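Light Under the Mezzanine: A Student Report on Our Shared Work Hall
Cecilia Asante and Ebenezer Zakaria, Gilbert Building Studies Project
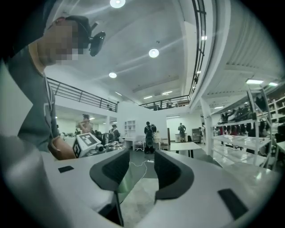
Why we picked this room

We both spend our Thursday afternoons in the hall and we love it! It has a high white ceiling with long beams, round lights along it, and a gallery down one side where the ceiling drops and rectangular fluorescent lights take over. Two kinds of lighting in one room, so of course we wanted to measure it.

What we did

We borrowed a light meter from the Timden lab and took readings at 17 spots on the floor, 3 times each, with the electric lights on. Ebenezer held the meter at table height and I wrote everything down (my handwriting got pretty bad by the end). We taped the spots first, which took longer than the readings.

What we found

Our target for desk work was 400 lux. The main floor beat it nearly everywhere, and the side gallery did too, even with its lower ceiling! The weak area was the strip below the rear mezzanine, where we had to repeat one set after Ebenezer's shadow got into it.

What we'd like to try next

Evening readings, for sure. We would also love to compare the speckled gray floor with the darker one in the Fomum building and see how much light each one bounces back up.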